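Section 5: Registering a candidate for a county seat

This section covers entering a candidate's nomination file in Ziltix. It applies to county assembly, governor and deputy governor seats. For party list seats, see Section 7. You need a Returning Clerk login. A Viewer login can open the file but cannot save changes to it.

Before you start

Have the following ready:

Signed nomination form
Copy of the candidate's identity document
Supporter list, signed on every page
Clearance letter from the party, or the independent candidate declaration
Any court order or assembly resolution that affects the candidate

Scan each document as a separate PDF. Ziltix does not split combined files, and a combined file will be attached to whichever item you upload it under.

5.1 Opening a new file

1. Sign in and select Nominations from the left menu.
2. Select New File.
3. Choose the seat type, then the electoral area. If you are using the Kulville training data, choose Kulville County and any ward.
4. Enter the candidate's full name as it appears on the identity document. Do not use nicknames here. There is a separate Ballot Name field on the next screen.
5. Select Save Draft. Ziltix gives the file a number and shows it at the top right.

Write the file number on the paper nomination form. You will need it if the session times out before you finish.

Note: A draft with no activity for 3 days is moved to the Inactive tab. It is not deleted. Open it and select Resume to continue.

5.2 Entering the supporter list

1. Open the Supporters tab.
2. Select Import if the list was typed in the Wulico template, or Add Row to enter names by hand.
3. Check that the total at the bottom of the screen matches the total on the signed list.
4. Select Match to Register. Ziltix compares each entry with the voter register for the electoral area.
5. Review the rows marked in yellow. These are partial matches, most often a misspelled surname or two digits swapped in the ID number.
6. Correct a row only if the paper list supports the correction. Otherwise leave it and select Not Confirmed.

The import accepts up to 320 rows at a time. Longer lists must be split into two or more files. Keep the header row in each one.

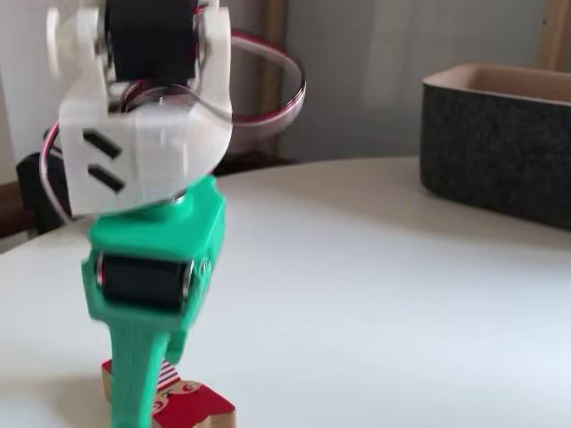

Tabletop, with a dark bin at right.

Caution: Running Match to Register a second time clears all Not Confirmed marks. If you have to run it again, print the Supporter Report first.

5.3 Recording an eligibility flag

Use a flag when a document in the file raises a question about whether the candidate may stand. Common cases are a removal from a previous office, a pending petition, an unresolved appeal or a public service post that has not been resigned.

1. Open the Eligibility tab and select Add Flag.
2. Choose the flag type from the list. If none fits, choose Other and type a short title.
3. Enter the date of the order, resolution or letter. Use the date on the document, even if it was delivered later.
4. Upload the document.
5. In the Status field, choose Open, Under Appeal or Closed.
6. Select Save Flag.

A flag does not reject the candidate. It sends the file to the Returning Officer, who enters the decision in Section 6. Clerks should not type opinions in the Notes field – the candidate and the party agent can both read it.

Note: If an appeal is filed after the flag is saved, do not edit the original flag. Add a second one, set it to Under Appeal, and link it to the first with the Related Flag field.

5.4 Submitting the file

1. Open the Summary tab. Each item should show a green check or an orange flag.
2. Resolve any item showing a red cross. The file cannot be submitted until all red items are cleared.
3. Select Submit for Review.
4. Print two copies of the receipt. Give one to the candidate or agent and keep one with the paper file.

Caution: Once submitted, the file is locked. Only a Returning Officer can send it back to a clerk, and the reason is kept in the file history.

5.5 Messages you may see

Error 151, "Area mismatch": the ward on the nomination form does not belong to the county selected in step 3 of 5.1. Go back to the first screen and choose the area again.

"File in use": another clerk has the same file open. Wait for them to close it, or ask the office administrator to release it.

"Register not available": the connection to the voter register is down. You can go on with the other tabs and return to the supporter list later.

Offices that still use the Ikonen label printer should set the receipt size to Narrow under Settings, Printing. The other sizes will print with the file number missing.

Section last revised 25 Mar 2024. Next: Section 6, Decisions and objections.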